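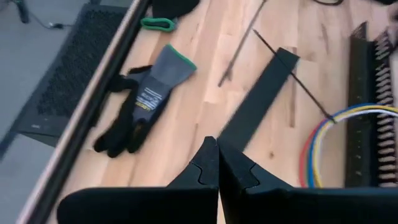

発表用メモ(黄柏希ではなく、Pak-hei Huang と紹介してもらう。司会の柴田さんに確認ずみ)
持ち時間は質問をふくめて三十分。ゆっくり話すこと。「自動化」の発音に注意。

はじめのあいさつ
おはようございます。ハシェミ社のパクヘイ・フアンと申します。配線の組立をしているロルソープ工場で、工程の改善を担当しております。日本語は大人になってから勉強しましたので、聞きにくいところがありましたら、途中でも手をあげてください。
今日お話しするのは、ロボットの性能のことではありません。性能については、午後にナジャフィさんが詳しく話します。私は、ロボットが入った作業台のまわりで、人の一日がどう変わったかを話したいと思います。

1 前の仕事
ケーブルの束を作業台に置いて、色を見て分けて、長さをそろえて、次の台に渡す。この仕事を、私たちは「そろえ」と呼んでいました。
一日に流れる束は 1740 本です。そろえの担当者は、立ったままで、この束を一本ずつ手に取ります。赤、青、黄、白が並んだケーブルは、朝はよく見えますが、夕方になると目が疲れて、黄と白をまちがえやすくなります。これは私も一週間やってみて、体で分かりました。
(ここで、木曜日の夕方にまちがえて、シャーバジーさんに全部やり直してもらった話をする。長くしない)

2 導入のとき
ダシックスという名前の計画で、ロボットの腕を作業台に入れました。指は二本です。板のような黒い指で、先のほうに段がついています。
スライドの台を見てください。木の天板は、人が使っていたときのものをそのまま使っています。新しい金属の台を買う案もありましたが、現場の人たちが反対しました。理由を聞くと、木のほうが部品を置いたときの音が小さいと言われました。私は音のことを一度も考えたことがありませんでした。
床の黒いマットも、はがさないでほしいと頼まれました。ロボットには必要がありません。けれども、人が台の横に立つ時間はなくなりませんので、残すことにしました。
(「なくなりません」を強く言う)

3 変わったこと、その一 手
手袋の話をします。
計画書には、ロボットが入れば、この台で手袋を使う作業はなくなる、と書いてありました。書いたのは私です。
始めてみると、手袋はいつも台の上にありました。束がからまったときに人がほどきます。くしの形の部品の向きが悪いときに、人が直します。直したら手袋をぬいで、画面をさわって、再開を押します。そしてまた、はめます。
チャンさん(Sum-yee Cheung)が一か月のあいだ記録をつけてくれました。人が手を出した回数は 266 回でした。一回は短いです。しかし、はめる、ぬぐ、を 266 回ずつすることになります。計画のときの私の表には、この行がありませんでした。
その後、画面の再開ボタンを、台の横の大きい押しボタンに替えました。手袋のまま押せます。費用は小さいですが、現場で一番ほめられた変更はこれです。

4 変わったこと、その二 待つこと
前は、手がいつも動いていました。今は、見ている時間があります。
楽になったでしょう、と見学の方によく言われます。担当者の返事は人によってちがいます。シャーバジーさんは、腰が楽になった、家に帰ってから子どもと遊べる、と言いました。チャンさんは、見ているだけのほうが疲れる、いつ止まるか分からないから、と言いました。
私は、どちらも本当だと思います。同じ機械の横に立っても、疲れるところが人によってちがいます。
そこで、見る担当は 2 時間で交代することにしました。はじめは半日ずっと同じ人でしたが、午後に気がつくのが遅くなることが、記録から分かったからです。
(質問が出やすいところ。「2 時間の根拠は」と聞かれたら、現場の希望と記録の両方から決めた、と答える。論文の数字は言わない)

5 変わったこと、その三 教えること
ここが、今日一番聞いていただきたいところです。
前は、新しい人が入ると、そろえの台から始めました。簡単な仕事と思われていたからです。新しい人は、この台でケーブルの硬さ、くせ、巻きの方向をおぼえて、それから次の台へ行きました。
ロボットが入って、最初の台がなくなりました。新しい人は、いきなり二番目の台から始めます。すると、束を持っただけで「これは変だ」と分かる感覚が、なかなか育ちません。不良を見つけるのは、前からいる人ばかりになりました。
対策として、毎週月曜日の午前は、ロボットを止めて、人の手でそろえをします。新しい人が中心で、前からいる人が横につきます。この時間に作る束は 140 本です。生産の計画では損になりますので、説得に時間がかかりました。工場長には、訓練の費用として別の欄に書くことを提案して、認めてもらいました。
もう一つ、ロボットに位置を教える作業も、現場の人がするようになりました。はじめは、ウルケロの技術者に来てもらっていました。今は柴田さんが二人に教えて、その二人が自分でします。腕をどう近づければケーブルがはねないか、現場の人のほうがよく知っています。

6 うまくいっていないこと
これも話します。時間がなくても、ここはとばさない。
一つ目。台の上の整理です。人とロボットが同じ台を使いますと、棒や線や手袋が、ロボットの動くところに置かれます。置き場所の線を引く話は前からありますが、まだ引いていません。木の天板に線を引きたくない、という意見があって、決まりません。
二つ目。床のケーブルです。人が歩くところですから、通し方を考え直しています。
三つ目。評価の方法です。前は作った束の数で評価していました。今、見ている人の仕事は何で評価しますか。止まった回数が少ないのは、その人が上手だからか、たまたま材料がよかったからか、区別ができません。私はまだ答えを持っていません。よい方法をご存じの方は、休憩のときに教えてください。

おわりに
これから別の台にも入れるかどうか、十二月に決めます。今回は、計画書を書く前に、担当者と一緒に台の前に一週間立つことにしました。前回は、順番が反対でした。
ご清聴ありがとうございました。

質問の準備
・人は減ったか → 減っていない。二人は検査の台に移った。本人の希望を聞いた。
・事故は → けがはない。止まるべきときに止まらなかったことも、今までない。
・なぜ全部を自動にしないか → からまりをほどくところが難しい。くわしくは午後のナジャフィさんに。
・費用 → 言わない約束。部長に確認してから、後日メールで。

柴田さんへ:水を一本、演台に置いておいてください。マイクは手で持つほうでお願いします。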